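Metell Home Hand - Set-Up Guide
Section 4: Picking up and putting away light packages

By now your hand should be mounted, powered and past the finger check in Section 3. Good! Groceries are where most owners want to start, and they're a great place to see what a machine can do around the house and where it still needs you.

Before you begin
You will need the Gendar control app, a clear flat surface, and two or three light packages you don't mind losing. Keep one boxed item in the mix. Boxes are easy and make a nice warm-up.

CAUTION: Keep your own fingers away from the thumb joint while the hand is closing. Press Stop in the app before you reach in.

4.1 First grasp
1. Open the app and choose Chores, then Put Away.
2. Stand the package near the middle of the surface, with nothing touching it.
3. Set Grip to Soft. The app shows a force number; Soft starts at 395.
4. Tap Approach. The hand moves in and stops short of the package.
5. Check that the thumb is on one side and the fingers are on the other.
6. Tap Close, wait for the tone, then tap Lift.

If the package slides, put it down and raise the force one step at a time. Don't jump straight to Firm (2000). Firm is meant for jars and full cartons, and it will make crumbs out of anything baked or fried.

4.2 Bags
Bags are the fun part. A box has the same shape every time you meet it, but a chip bag folds, puffs and creases in new ways with every touch, and the hand has to cope with all of it. Use the thumb grip for these, with the thumb against one edge and the bag held between it and the rest of the hand, as with the red Lay's bag here. 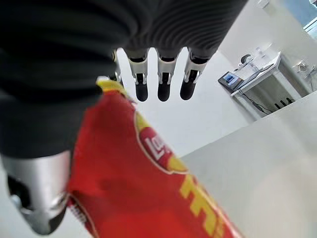

Mine does bags beautifully and still can't put one on a shelf without knocking over its neighbor, so I'd call it half a chore, writes one owner on the Derese message board. We think that's fair. Holding a bag is one skill and placing it in a crowded cupboard is another, and the second one is still behind. Clear a space as wide as two bags and you'll have a much better time.

7. With the bag lifted, tap Carry. Keep the path clear of people and pets.
8. Tap Place. Stay close by for the first few runs.
9. Tap Release only when the bag is resting on something.

Note: Opened bags should be clipped shut first. The hand can't tell an open top from a closed one.

4.3 What to hand over, and what to keep
Ready now: boxes, unopened bags, rolled towels, empty plastic tubs.
Try it with someone watching: soft fruit, bread, stacked bowls.
Please don't yet: glass, knives, eggs, anything hot.

Software updates add new items to the first list, and it's a real thrill when one moves up - bread is close!

4.4 Messages you may see
Code 47: grip lost. Pick up the package yourself, tap Home and start again from step 2.
Code 2041: thumb blocked. Press Stop, remove whatever is in the way, then run the finger check again.

If you use the Caka rolling base, lock its wheels before every lift. Driving with a package in hand is covered in Section 5.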